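Reading time: 2 minutes

Second-hand sportswear in Merkville

Our group wanted to know what happens to old team clothes in our town. In April we asked 219 pupils and parents, and nearly 100 of them keep a shirt which nobody wears. 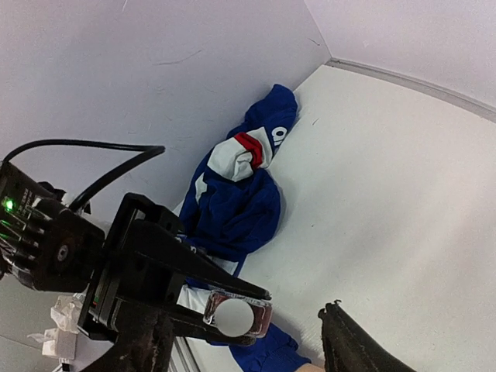 A blue garment with white and red parts.

Most families said that they don't know where to bring it. The Laitinen shop takes only clean clothes without a printed name – this was a surprise for us. 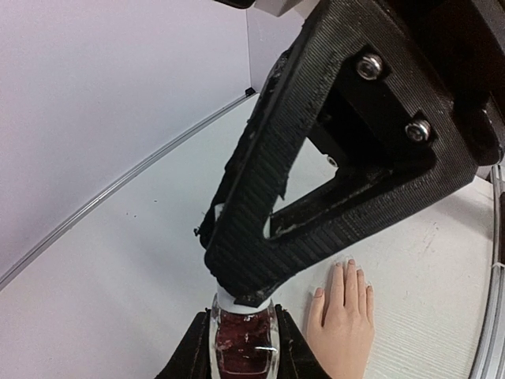 The second problem is the price. A new shirt from Wavby costs 40 pounds, and children grow fast.
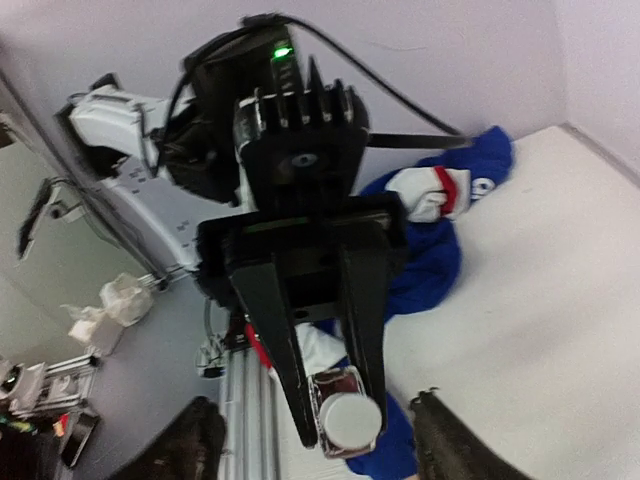
Vol. 11

Our teacher, Rhonda Perron, proposed a swap day together with the school in Welildale. We would like to try it before the summer holidays.
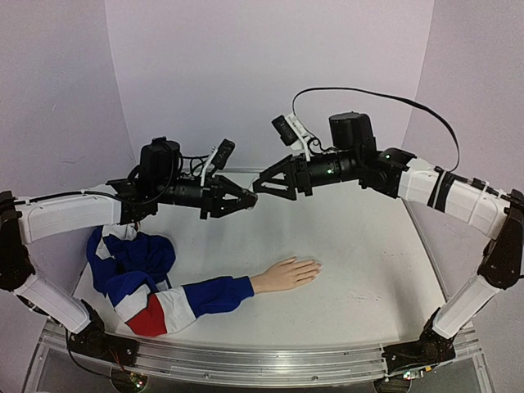 Blue, white and red sleeve on a mannequin hand, between two robot arms.

We still need a room and some clothes rails.

Filed under: School Projects, Clothing & Reuse

We use cookies to improve your visit. Accept | Settings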